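When an Event Is Called Off: Tips for the Home Kitchen

Every November we get the same message in Fallville: the road is icy, the hall is closed, the supper is moved to another week. By then many of us have the food half ready. These are the things I do when the notice comes.

Before you cook
Check the notice page in the morning and again before you turn on the oven. Postponed and canceled are different words for your shopping. If the supper is postponed for two days, keep the potatoes unpeeled and the onions whole. If it is canceled, start to freeze.

Soup and stew
Do not put the big pot in the refrigerator as it is. Divide the soup in shallow containers so it cools fast, and put them in the cold within two hours after cooking. I fill mine with 700 ml, enough for our table at one meal. Leave a finger of space under the lid, soup grows when it freezes.
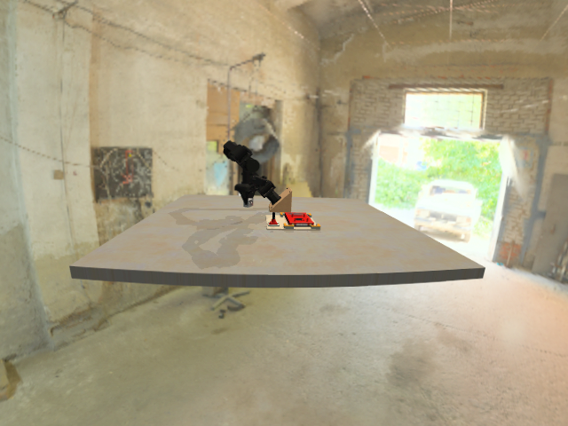

Irena Christodoulou
Household writer, Nokby Home Pages

Bread, rolls and cakes
Rolls freeze very well on the same day they are baked. Let them become fully cold, then wrap in a double bag and press out the air. A cake without frosting can also be frozen. With cream filling I would not try, I did it once in May and it became water.

Salads
Green salad keeps until the next day if the dressing is not on it. Put a dry paper towel in the bowl and change it when it feels damp. Potato salad with mayonnaise should stay in the refrigerator, and please do not freeze it.

Labels
Write the name of the dish and the date on tape before the container goes in the freezer. On frosty plastic the pen does not hold.

Borrowed dishes
If you already collected trays or the coffee urn, call the place and ask if you should keep them for the new date. Put your own name under your dishes with tape too. My blue lid was away from one spring to the next.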